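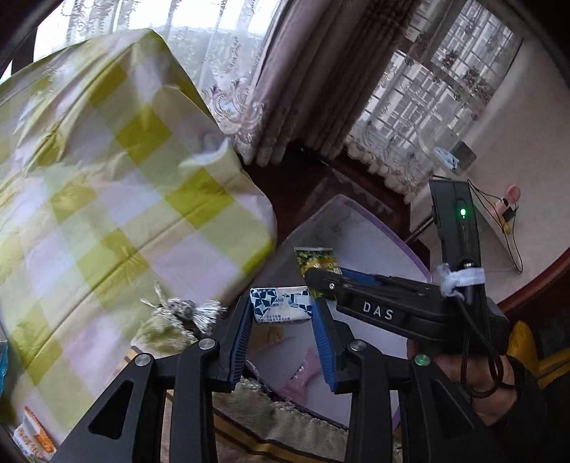 Can a machine tidy up the snacks yet?

Slowly, and only if somebody sensible sets the job up first. That's my answer as of 2/26/18, and I've been asking people since December!

I got started on this because of Rhea Ambrosio, who runs the small packing floor at Cliliven. They fill gift boxes with candy and crackers, and she had a Boker arm on trial for 5 weeks. Cartons were no trouble at all. It stacked 900 of them in a day and she was thrilled. Then she gave it the little bags - the slippery kind with crimped ends and lots of loose bits inside - and it managed 70 before lunch. Her newest hire does that before the coffee is ready.

Small wrapped food is a rotten thing to hand to a robot, when you think about it. Every packet is a different shape, the shiny ones confuse the sensors, and if you squeeze too hard you've got crumbs (I do this myself with crackers, so no judgment). Soft pads on the fingers help a lot, Rhea tells me.
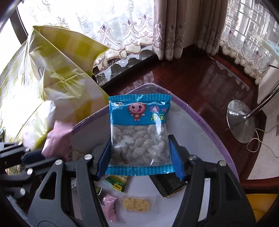
One bag of candy, blue pads on both sides.

At home I'd say we're further off. Clornodico keeps promising a kitchen helper, and I'd love one, but my snack shelf changes every time my kids walk past it. I'd settle for something that picks up wrappers!

Rhea is trying the Cruzado arm next, on a 24 day loan, and she's starting it on the little bags this time. I'll be over there with my notebook and will write it up for the next issue.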